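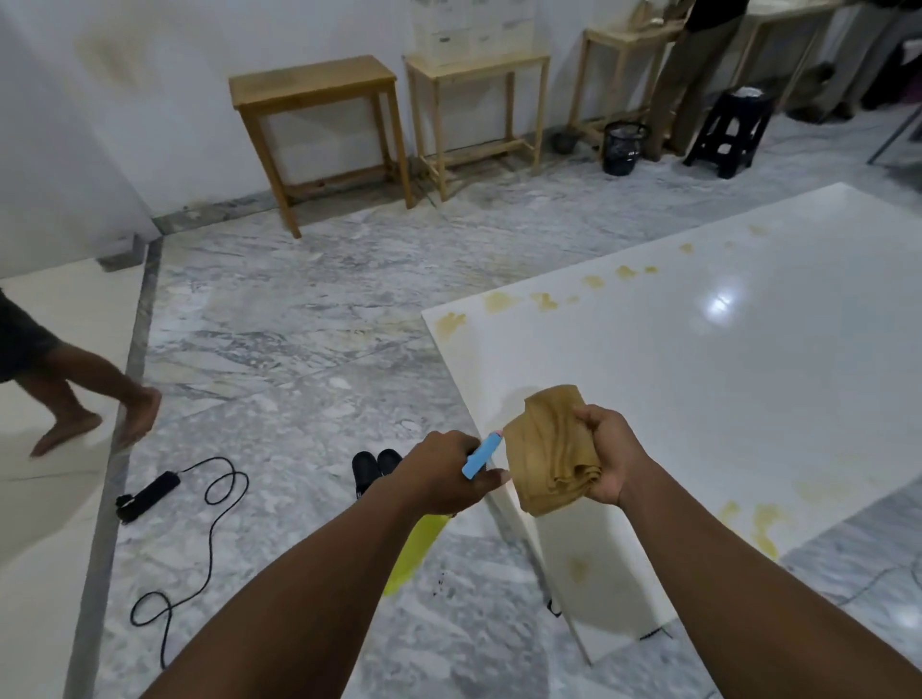

Trotimo drum module loses MIDI clock after update

Posted by kenetti_user, 2023-10-31

Hello all. I have a Trotimo drum module which I use as the slave of a small Pintér step sequencer. Until last week it followed the clock without any problem. Then I installed the new firmware, and now the module starts together with the sequencer, but after nearly 500 bars it is audibly behind. If I press stop and start again it is fine for a while.

What I have tried already: another MIDI cable, another power supply, and the factory reset (hold Shift when switching on). The tempo is 120 and I do not use swing. My favourite patterns are stored in bank 3, if this matters. I bought the module second-hand in April, so I have no warranty and no printed manual.

Is it possible to go back to the old firmware, or is there some setting which I did not find?

wobblyfilter

Mine did this too. Turn it off and on. Also check the cable, it's always the cable.

Godirthorpe Synth Repairs

You wrote that you changed the cable, so I would look at the clock setting first. The update adds a new item in the Global menu, page 9, with the name Clock Smooth. It is switched on by default. When it is on, the module calculates an average of the incoming clock and does not follow every pulse. With a computer this is useful, but with a hardware sequencer the clock is normally steady and the average can slowly drift away.

Please set Clock Smooth to Off, then save the global settings with Shift and Write together. If you only leave the menu, the value is lost at the next power on – I made this mistake myself.

To your other question: yes, you can go back. You need the old file as SysEx, and your program must send it slowly. I put a delay of 60 milliseconds between the messages. Make a backup of your patterns before, all banks, as the older version clears them during the installation.

kenetti_user

Thank you, Clock Smooth was on. I set it to Off and let a pattern run during dinner, the bar counter showed 1,517 and the kick was still together with the sequencer. I will keep the new firmware for now. The colour of the display is also a little different after the update, but I can live with it.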